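Holtuta Stone Surface Cleaner, 500 ml

A ready-to-use spray for sealed marble, granite and quartz worktops, vanity tops and window sills. It lifts soap marks, toothpaste and water spots and leaves no wax behind. pH neutral and unscented. Safe on ceramic basins and chrome taps.

Spray lightly, leave for a minute, then wipe with a damp cloth and buff dry. On black or dark stone, use a clean microfibre cloth for the buffing, as cotton tends to leave lint. Do not use on unsealed limestone. 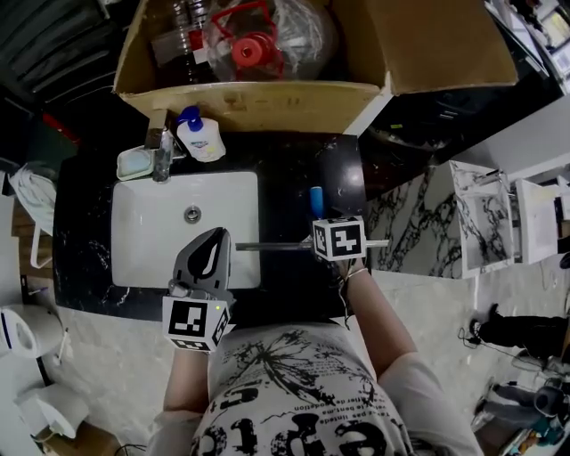
One bottle lasts most households 90 days with daily use on a single bathroom top. The trigger head can be kept and fitted to the 1000 ml refill, sold separately. Older Galteo triggers do not fit the current bottle.

Trade boxes hold 16 bottles and are sent from our Cloltville warehouse. Orders placed before 2 pm leave the same working day. Unopened bottles can be returned in their original box.

Also in this range: Holtuta Stone Sealer, Holtuta Grout Cleaner, Oosthuizen microfibre cloths.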